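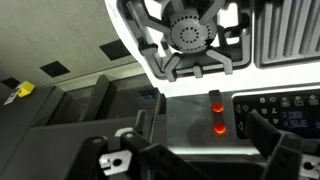 Step 1. Fix the camera view before recording anything

This tutorial sets out the procedure used by the Tresatik group for training a manipulation policy from wrist-camera images and for reporting its results on the stovetop station. It is intended for new members of the group and for partner laboratories that wish to repeat the July evaluation. Readers should already be able to start the arm, home it and stop it safely.

The wrist camera should be mounted so that both fingers remain in view through the full range of opening. Our policy receives no separate signal for finger position, and it must learn the relation between the fingers and the target from the image alone. When the arm stands at the start pose, the view should contain the fingers in the lower part of the image, the front panel of the stove with its display, and the grate with the burner head inside it. The griddle plate may run out of view on the right.

Save one image at the start pose and keep it as the reference. At the beginning of each session, compare a new image with the reference by overlaying the two at half transparency. The holes in the burner head are a convenient mark for this purpose, as a small rotation of the camera shows clearly in their circular pattern. If the two images do not agree, loosen the mount and correct it. Do not correct the difference in software.

Step 2. Set and lock the exposure

Automatic exposure must be turned off. The white surface of the stovetop is much brighter than the fingers, and a camera left on automatic will change its setting each time the fingers cover more of the image. In early trials, Damián Retamal found that the policy had learned to respond to this change in brightness and would close the gripper too soon.

Choose an exposure at which the edges of the grate arms can be told apart from the shadows between them. Some loss of detail on the white surface is acceptable. The characters on the display do not need to be readable, and the policy is not expected to read them. Write the chosen value in the session log.

Step 3. Record the demonstrations

The full training set contains 526 demonstrations. Each one begins at the start pose and ends when the operator releases the control handle. The operator should work at an even pace and should not pause above the target. Long pauses teach the policy to wait, and they are difficult to remove later without cutting useful motion.

Change the starting position of the target object between demonstrations by following the placement sheet. Operators who choose positions freely tend to return to the same few places. The placement sheet used in July was drawn up by Graciela Farías and is stored with the logs under the name Henríquez.

Failed demonstrations are to be kept, marked as failed, and left out of training. They are needed in Step 6.

Step 4. Divide the data by session

Divide the recordings into training and validation sets by session. Two demonstrations recorded a few minutes apart share the same light and the same small errors in camera position, and placing one in each set will make the validation error look better than it is. Hold out 3 complete sessions. At least one of these should have been recorded by an operator who does not appear in the training set.

Check the division with the script supplied in the Jirnum package. It prints a list of sessions for each set and stops if any session appears in both.

Step 5. Train the policy

Train with the standard Ivel settings. Random cropping may be used, but the crop must never remove both fingertips. Mirror images are not permitted. The controls and the griddle plate have fixed positions in relation to the burner, and a mirrored image presents a stove that the robot will never meet.

Save the model at intervals of 2,000 updates. Select the model to be tested by its validation error alone, and record the selection before the arm is switched on. Trying several saved models on the robot and reporting the best of them is not an acceptable method of selection in this group, even where the difference is small.

Step 6. Run the evaluation

An evaluation consists of 323 trials. The order of target positions is fixed in advance and is the same for every policy under comparison. The person who resets the station between trials should not know which policy is running. Jhair Echeverri assigns the policy codes and keeps the key until all trials have been scored.

Score each trial at three points: approach, contact and release. A trial that fails at contact is recorded as having passed the approach. If the arm is stopped for safety, the trial counts as a failure at the point reached, and it is not repeated. A trial may be repeated only if the camera connection was lost, and the repeat must be noted.

Once scoring is complete, compare the failures with the failed demonstrations kept from Step 3. Failures that resemble those of the human operators often point to a difficult position or a poor view. Failures of a different type are more likely to come from the policy and should be examined image by image.

Step 7. Report the result

The report must state the number of trials, the score at each of the three points, and the result for each group of target positions. An overall success rate may not be given alone. In the July evaluation, the approach score was high for every policy tested, and the differences appeared almost entirely at contact. A single figure would have hidden this.

Attach the reference image, the exposure value, the placement sheet and the list of held-out sessions. Reports are read by Nicanor Riquelme or Ulises Saavedra before release. Drafts received by noon on Thursday are returned the following week.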